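Old tower, empty CPU socket – safe to leave open on the bench?

Pei-shan Kwan
The tower is on its side with the panel off and no processor fitted.
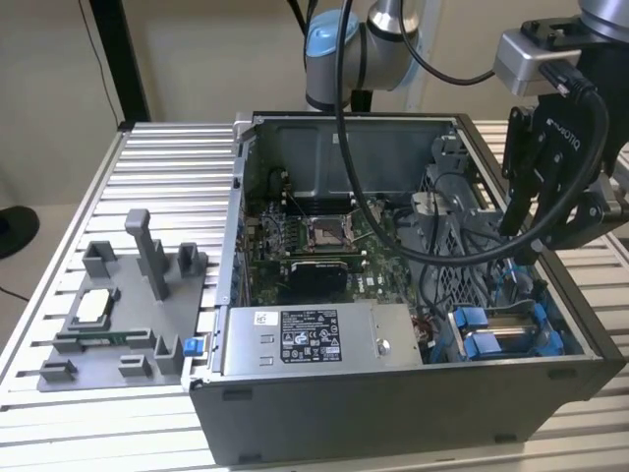
Replacement CPU is due in 9 days. Do I need to pull the graphics card and power supply in the meantime?

Naylor57
No. Leave both in, unplug at the wall and cover the socket. Dust or a bent contact will cost you the board. A proper plastic cap is best.

gallilov
Mine sat open all December, no dramas. Check the BIOS version first though.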